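Progress report to the Olari Fund, covering the period to the end of May
Project: Refill and return at Drivside
Prepared by: Ashok Bisht, project lead, Wunholm Reuse

## Where we are

The refill counter at Drivside market opened in the first half of the period and has traded on every market day except two, when high winds closed the whole row. The container return scheme started later than planned and is running at a smaller number of stalls than the application set out. Spending is under budget, mainly for that reason.

We are asking for one change to the agreed plan, set out under "Change requested". Everything else can go ahead within the existing grant.

## Refill counter

The counter sells washing-up liquid, laundry liquid, hand soap, white vinegar and bicarbonate of soda by weight. Customers bring their own bottle or take a used one from the rack. We dropped shampoo after the first month. It was slow to sell, it thickened in the cold and the tap blocked often enough to hold up the queue.

In the reporting period the counter made 578 refills. Laundry liquid accounts for more than half of them. The average fill is smaller than we assumed when we set prices, as many people bring a small bottle to try it and come back later with a bigger one. This makes the counter slower to serve at than we expected, and we now put two people on it between ten in the morning and one in the afternoon.

Prices were set to match the cheapest supermarket own brand for laundry liquid and to sit slightly above it for the rest. We held them for the whole period. Our supplier has told us the price of hand soap will go up in the summer and we expect to pass part of that on.

The second-hand scale bought at the start would not hold its zero and was replaced in week five. The replacement has been checked and stamped for trade use. The old one has gone back to the seller and we have had the money returned.

## Container returns

The plan was for hot food stalls to serve in lidded steel tubs against a deposit, with customers dropping the tubs at any stall in the scheme or at the refill counter. We expected ten stalls. Six have joined. Two of the remaining four want to see a full summer first, one has left the market, and one sells only soup and finds the tub too shallow.

We bought 129 tubs from the first delivery. Of those, 96 were in use or on the shelf at the last count. The others have not come back. Most losses date from the first three weeks, when the deposit was one pound. We raised it to three pounds and losses dropped sharply. Two stallholders were worried that the higher deposit would put people off, and one of them did see fewer takers for a fortnight before it picked up again.

Washing has been the hardest part. The market kitchen at Pilkington Yard was meant to be open to us from two o'clock, but the bakery that uses it in the mornings has been running late and we have often started after three. Tubs left standing that long need soaking. We have agreed with the yard that from next month we will have the smaller sink from one o'clock whether or not the bakery has finished.

Stallholders have raised the following points with us:

- Lids are hard to remove when the food is very hot. We are trying a vented lid at two stalls.
- The deposit needs to be kept apart from takings. We have given each stall a separate tin and a tally card.
- Tubs stack well but take up more room than card boxes under the counter. We now deliver twice in a day to the stalls with least space.
- Customers ask whether they can bring their own box. They can, and the sign has been changed to say so.

## Bag swap

This was a small part of the application and has done better than expected. People leave spare cloth bags on the rail beside the counter and anyone who has forgotten theirs takes one. We put out 100 bags at the start, all donated. The rail has needed topping up only once. We do not record individual swaps and so cannot give the Fund a figure for plastic bags avoided. We would prefer to leave that box on the form blank than to guess.

Three of the fruit and vegetable stalls have stopped offering thin plastic bags unless asked. The others still hang them at the front.

## Talks and open sessions

The grant covers four public sessions a year. Two have been held, both at the community room in Wunholm.

1. Mending and patching. Well attended, with a waiting list. Most people brought coats and rucksacks with broken zips, which take longer than a patch, and the session overran by forty minutes. Next time we will ask for zips to be booked in beforehand.
2. What goes in which bin. Fewer people came than to the first. The questions were mostly on film lids, coffee cups and black plastic trays. We have since made a one-page sheet covering these, and copies are kept at the counter.

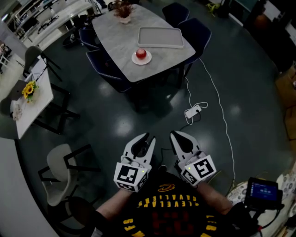
3. Cleaning without single-use wipes. Planned for the next period. The room is booked and the materials are already in the budget.
4. Packed lunches and food storage. To be arranged once school term dates are confirmed. We would like to hold this one at Drivside and have asked the market office for the covered end of the row.

## Money

Spending to date is below the profile agreed with the Fund. The main differences are:

| Budget line | Position | Reason |
|---|---|---|
| Tubs and lids | Under | Second delivery not yet ordered |
| Washing and kitchen hire | Over | Longer hours because of late starts |
| Counter stock | On budget | Shampoo money moved to laundry liquid |
| Sessions | Under | Two of four held |
| Staff hours | Slightly over | Second person at busy times |

Income from the counter has covered the cost of stock but not staff time. The application forecast that it would cover roughly a third of staff time by the end of the year. We do not think it will reach that unless the average fill goes up.

## Change requested

We ask the Fund to let us move the money set aside for the second delivery of tubs into washing and staff hours. With six stalls we have enough tubs. If more stalls join in the autumn we would buy a smaller number then, from counter income. The total grant would stay the same.

We need a decision before the end of the next month, when the kitchen hire at Pilkington Yard comes up for renewal.

## Next period

- Start the earlier washing slot and record how long each batch takes.
- Decide on the vented lid once both stalls have used it for six weeks.
- Put up a price board that can be read from the back of the queue.
- Hold session three and fix a date for session four.
- Go back to the two stalls waiting on the summer figures.
- Find a second supplier for hand soap, if one can be had within delivery distance.

Copies of the tally cards, the scale certificate and the supplier invoices are attached separately. Questions on the accounts should come to me at the Wunholm office.

Ashok Bisht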